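Speaker notes: "Rice for One, Rice for Twelve"
Kazimiera Baran, Rurthorpe Home Cooking Circle, April 18, 2025

Opening (let people find their seats first)

Good evening, everybody, and thank you for coming out on a Friday when I know a good many of you have supper still ahead of you. I'll try to send you home hungry but not too hungry.

Start with my mother's saucepan. Tell it slowly, they like this one. She had a single heavy pan with a lid that didn't fit, and she put a folded dish towel under the lid to make it fit, and for years I thought the dish towel was part of the recipe. When I moved into my first apartment I had a perfectly good lid and I still went looking for a towel. (Pause. Somebody will say their mother did the same. Let them tell it, if it's short.)

Then: I cooked rice badly for most of my grown life and I wasn't ashamed of it. It was either glue or gravel and we ate it with plenty of sauce. Grażyna Głowacki, who is sitting right there and will be cross with me for pointing, gave me her old cooker when she bought a bigger one, and I took it to be polite. I think it sat on top of the refrigerator from Christmas until well into February before I plugged it in. So if you own one and it lives in a cupboard, I'm on your side, and tonight is for you.

Part one: the rice itself

Hold up the two jars. Long grain in the left hand, short grain in the right, and tip them toward the front row so they can see. Pass them around if the tables are close enough together, lids on please, we had an accident last time.

Long grain wants to stay separate. Short grain wants to hold hands. Neither one is better and I go back and forth depending on what's going on top. For a stew I want long. For a bowl with an egg on it, short, every time.

Weighing. I weigh mine now, and I never used to. For our house, with my brother eating, it's 400 grams dry, and that leaves a little for the next day's lunch. If you don't own a scale, use the cup that came with the cooker, but please look at it next to your ordinary measuring cup when you get home, because the cooker's cup is very often smaller, and the lines inside the pot are drawn for that little cup and no other. I'd say half the unhappy pots of rice people tell me about come down to those two cups getting mixed up.

Mention the Gajewski scale if asked. It's the cheap one and it has been fine. Don't get drawn into scales.

Part two: washing

Wash in a separate bowl. I know, I know, it's one more thing in the sink. But the inner pot has a coating on it and I like to spare it the swishing, and the outside of the pot has to go back dry anyhow, so you may as well keep it away from the faucet as long as you can.

Cold water, swirl with your fingers, pour off, do it again. I stop when the water has gone from milk to something like weak lemonade. My aunt used to go until it was clear as a window, and she had lovely rice and no free time.

(Drink some water here. You always forget and then you croak through the whole second half.)

Part three: into the pot

Slide goes up now. Leave it up while you talk through the water, and don't stand in front of it.
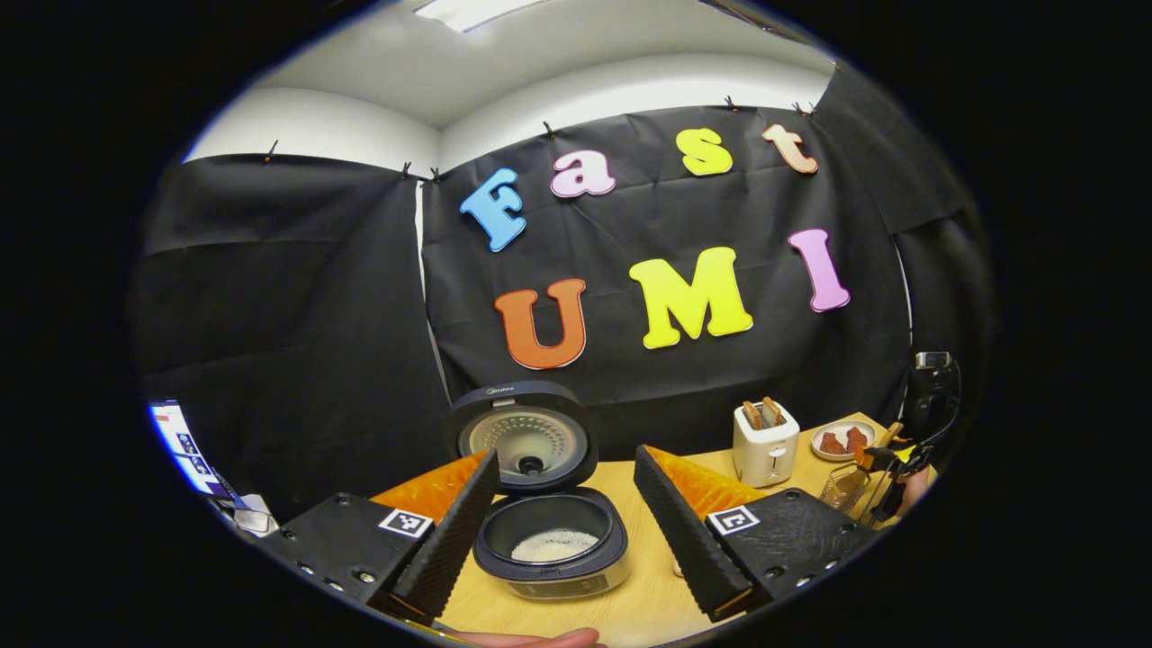 Reading time: 6 minutes

So we're at the stage with the lid up and the raw white rice lying in the bottom of the black inner pot. Before you do another thing, give the pot a little shake to level it. A heap in the middle cooks differently from the thin part at the sides, and a level bed makes the water line easier to read too.

Look up at the underside of the lid while you're here, at the plate with all the little holes in it and the round valve in the middle. That is the part people forget to clean, and I was the worst of them. On plenty of cookers the plate comes off, so check your booklet, and if yours does, wash it after every pot. If it doesn't, a damp cloth once everything has cooled down will do nicely. Grażyna says she can smell an unwashed lid from the hallway and I believe her.

Water goes in next, up to the line that matches your cups. Crouch down and read it at eye level. For short grain I stay right on the line, and for long grain I follow whatever the booklet says, which varies more than you'd think. If you like it to soak, let it soak half an hour with the machine off. A pinch of salt if your family salts its rice. Mine doesn't, and we've had words about it at weddings.

Close the lid until it clicks, press the button, and go away. Set the table. Call your sister.

Part four: the waiting, and afterward

When it switches over to warm, leave the lid shut for ten more minutes. This is the hardest instruction of the evening! The rice finishes itself in its own steam during that time, and if you peek you let all of it out. Then fold it over gently with the paddle from the bottom up. I use the Plotomwood paddle that I bought at the Caltov market, and I wet it first so nothing sticks. No metal spoons in the pot, not even once, not even for a taste.

Leftovers: spread them in a shallow dish so they cool quickly, cover them, and get them into the refrigerator within the hour. Don't leave the pot sitting out on the counter overnight. Heat the next day's portion until it's steaming all the way through, with a spoonful of water sprinkled over it, and eat it that day.

Questions

Likely ones: brown rice (more water, more time, use the brown setting if you have one), oatmeal in the cooker (yes, but watch the valve, it bubbles), and whether you can double the amount (only up to the top line in the pot, please).

If there's time, read out Grażyna's mushroom rice. If there isn't, the recipe cards are on the table by the door, next to the tea. Ask whoever has the jars to bring them back up to the front.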